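Nusira Shared Kitchen, Catside
Progress report to the Sveinbjörnsson Fund, 19th May

Hello again from Catside! You asked for a short update on how your money is being spent and whether the kitchen is getting used, so I've tried to cover both, plus a few things I'm still chewing on.

First, the money. You gave us $2000 in November and the biggest piece of it went to the dishwasher and getting it plumbed in. The old one had been out of action for so long that people were keeping tea towels in it. We had to move the shutoff valve, which I hadn't budgeted for, but the plumber from Dastumwood did it in the same visit and only charged us for the parts. What was left went to drinking glasses and a shelf to keep them on. I have all the receipts in a folder and can scan them whenever you like.

The mugs didn't cost the grant a cent. I asked the groups who use the kitchen to bring in whatever they had too many of at home, and what everyone has too many of is plain white mugs. We did get some color, too – a light green one with raised lettering low down on the side, and a dark navy one that always seems to be the first off the shelf. I had thought about buying a matching set and I'm glad I held off (matching sets stop matching pretty fast in a place like this).

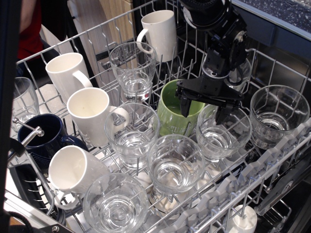

Anyway, on to how it's being used. We have five groups signed up for regular slots now. The lunch club is still the biggest, with 18 people at its last get-together, and the sewing group has started staying on for coffee because cleaning up is so much less of a chore. That was one of the things I promised you in the application, that people would stay longer if they didn't have to stand at the sink afterward, and I'm happy to say I can see it happening. I can't give you a proper before-and-after number for it. I should have kept a better record of the early months, and I'm sorry about that.

The part I didn't expect to spend so much time on was loading! Everybody has their own way of doing it and everybody is sure about it. We've settled on mugs and glasses together in the upper rack, plates and pans down below, and nothing with a wooden handle in there at all. Mugs go wherever the tines will hold them. The glasses are the fussy ones. If they lean on each other they chip, so I've asked people to leave a row of tines between them where they can, even if it means running a second load later.

The other thing is water. Some of our glasses end up with a little pool in them, and anyone who grabs one in a hurry gets a wet sleeve or a wet shelf. For now the rule is to tip each one over the sink on its way out and give it a wipe. I've put that on the card by the door, along with how much detergent to use and what to do if the filter light comes on.
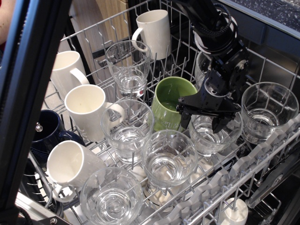
Joanie Prewitt
Kitchen Coordinator, Nusira Shared Kitchen

A few things haven't gone to plan. The shelf went up later than I told you it would – the wall behind it was softer than we thought and had to be patched first – so for a while the clean glasses lived in a box on the counter. We've lost nearly 11 glasses to breakage, most of them from that box and not from the dishwasher. Things have been a lot calmer with the shelf up, and I have a few spares put away in the cupboard.

I also said we'd run a kitchen basics session for new groups, and so far that has been me walking people through it one at a time when they pick up the key. It works okay, but it eats up my afternoons. I'd like to do one proper session over the summer with everyone together, and write it up as a couple of pages they can take home. 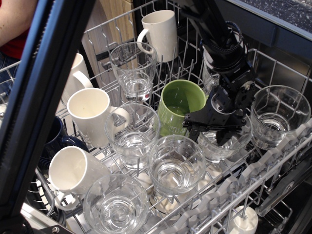 For the next stretch I'm hoping to sort out a drying mat for the counter, new labels for the cupboards, and somewhere better for the pans than on top of the fridge. None of that needs more money from you right now. If the detergent bill keeps creeping up I may ask the groups to chip in a little each, and I'd be glad to hear how other kitchens you fund have handled it.

You're welcome to come by any time and have a cup of coffee with us. The lunch club would love to meet you, and there's parking on the Dastumwood side if the front is full.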